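I put off dealing with our kitchen table for months, and then on December 26, 2020, with the house finally quiet, I did it. You need 2 soft cloths, a little dish soap and some 400 grit paper. That's the whole shopping list!

## Step 1: Look at the grain

Clear a good patch and get your face down near it. Pale wood hides its lines until the light comes from the side, so walk around a bit and work out which way they run - you'll be wiping and sanding that way the whole time. 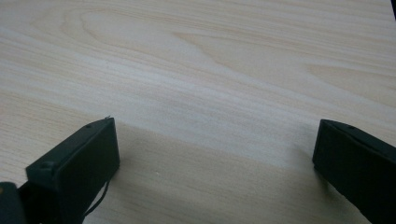
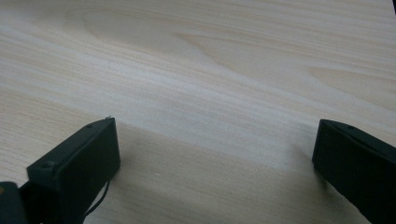

Same light wood in both, and I love that long oval swirl.
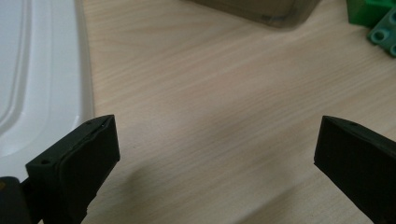 ## Step 2: Wipe, then sand lightly

Wring the cloth out hard, go with the lines, and dry with the second one right away. Wait an hour (I had leftover pie). Then take the paper over any rough spots with barely any pressure - 3 passes is plenty. If it still feels scratchy, stop and try again tomorrow. Paloma kept going on hers and had to redo the entire top.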